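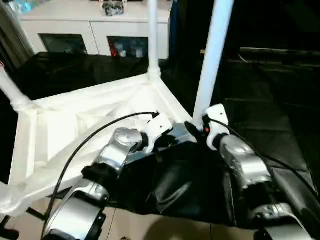
Two robot arms at a white plastic frame draped with black cloth.

Cadik: court and police news, tagged

Cadik is a set of 3743 short crime reports from local newspapers, each one tagged by hand for offense, place, number of arrests and how the case ended. Burglary, fraud, smuggling, stolen boats, it's all in there!

Files
reports.csv: one report per row
tags.csv: offense tags, 129 in all
towns.csv: place names, with Tremar and Pomar already merged with their older spellings

Names of suspects are replaced with initials. Meenakshi Katiyar and Brijesh Kaushik did the tagging, and their notes on the tricky cases (is a forged fishing permit fraud?) are a great read.

Version 2 adds appeals. Court outcomes are still missing for six towns, so if you have old clippings, please send them over!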